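About Rustcombe Home Cleaning

Hi, I'm Stuart Mapplebeck, and I clean floors for a living. I also clean ovens, bathtubs, window sills and the tops of refrigerators (please don't ask when you last did yours), but floors are where it all started for me and they're still my favorite part of the job.

I opened Rustcombe in 2000 with a secondhand vacuum, a bucket and one client, my old landlady. She paid me partly in soup! There are 6 of us now, we look after homes all over the Haltuma side of town, and I still go out on jobs four mornings a week. My knees have opinions about that, but I like it too much to stop.

What we do

Mostly regular house cleaning, weekly or every other week. We do move-out cleans as well, plus the kind of one-time visit where your in-laws are landing tomorrow and you've just noticed the entryway. Those calls are fun. I usually pick them up myself.

A regular visit runs up to 4 hours, depending on the house. We start at the top and finish at the door you come in by, so the entry gets done last and we're not walking over it again with our bags. Pets are welcome to supervise. If you've got a nervous cat, tell us which room it likes to hide in and we'll leave that one until the end, or skip it and do it next time.

Sweep first, always

If you've ever had a new cleaner come in and go straight for the mop, you know what I'm going to say. Wet paper is miserable. It sticks to tile, it rolls up into little gray worms, and then you're down there picking at it with a fingernail. So every floor we do gets swept before it gets anything else, and the big stuff goes in the trash before the vacuum comes anywhere near it. Wrappers and bits of cardboard are exactly what a vacuum hose likes to choke on, and I've spent enough of my life poking a coat hanger down a hose.

We use a brush and a long-handled dustpan for this. The long handle saves your back, and a pan with a good lip sits down on the tile so the crumbs go in and don't slide under. Bring the wastebasket to the mess, too! People carry a full dustpan clear across the house and lose half of it in the hallway. Set the basket on the floor close by, tip the pan, carry on.

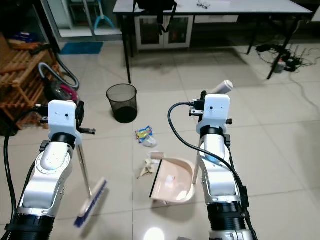 What's in our bags

We bring everything, so you don't need to buy a thing. Brush, dustpan, mop, cloths (a separate color for bathrooms, and they never mix), and a floor cleaner from Yeoman that I've used for years and that doesn't leave tile streaky. For stone we switch to the Wuton soap, it's gentler and it smells like almost nothing. If you'd like us to use your own products, or your own vacuum, that's fine too. Just leave them out where we'll see them.

One small favor: shoes. If there's a pile of them by the door, we'll line them up on the rack, but we won't guess whose are whose and we won't throw out the pair with the hole in it, however much your wife hints. Same goes for mats. We'll shake them outside, clean underneath and put them back the way we found them.

Who comes to your house

The same person every time, as near as I can manage it. I hate it when a company sends me a stranger each visit, so I don't do it to you. Everybody on the crew spends their first weeks working alongside me, and yes, they hear the sweeping speech. Several times. I've been told I do it in my sleep.

We're paid by the visit and not by the minute, so nobody's racing through your kitchen with one eye on the clock. If we miss something, call me the next day and we'll come back and fix it, no charge and no hard feelings.

Getting started

The first visit is a walk-through. I come over, we go room to room, you tell me what bugs you (it's usually the shower door) and I write down a price before I leave. May fills up early with spring cleaning and move-outs, so if that's when you need us, give me a shout ahead of time.

Call the office and ask for extension 3111, which rings on my own phone. If I don't pick up I've probably got a brush in my hand, so leave a message and I'll call you back that evening.

Stuart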